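Stain-resistant surface claims

Stain-resistant surface claims are statements made by manufacturers and sellers that a household material will not take up color, grease or odor in normal use. They are applied to countertops, plastic housings, cookware and fabrics. The term has no single agreed meaning, and most claims rest on tests chosen by the seller.

Background

Early claims were modest and usually meant that a surface could be wiped with a damp cloth. Later advertising went further. Marchetti, a maker of kitchen worktops, sold its pale Cloro line as "stain-proof" for 15 years before changing the wording to "stain-resistant." The product itself does not appear to have changed.

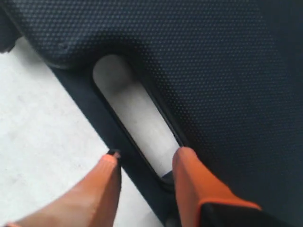
Texture complicates the matter. Makers often say that a textured finish hides marks, and this is probably true at a distance. Hiding a mark is a weaker claim than resisting one, though brochures tend to treat the two as the same thing. Fine texture can also hold dust and grease in its low points, where a flat cloth does not reach.

Testing

The usual test leaves drops of coffee, oil or mustard on a sample, which is then wiped and graded by eye on a scale of 1 to 5. Jotbridge, a product testing firm, has used a version with 200 wiping cycles. Its published summary covers 4 materials and does not say who did the grading, so the results are hard to compare with any others.

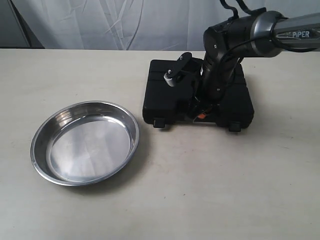

A round stainless steel pan on a pale tabletop.

Metal is often described as the safe choice. Stainless steel does not soak up liquids, but it can discolor with heat, and salt left standing may pit it. The word "stainless" is itself a loose promise.

Criticism

Critics note that warranties commonly exclude the very substances that cause stains. The warranty for Elell, a coated tablecloth fabric, leaves out red wine, ink and turmeric. It also requires spills to be wiped up "promptly," a word the document does not define.

See also: Wear testing; Advertising claims; Surface finish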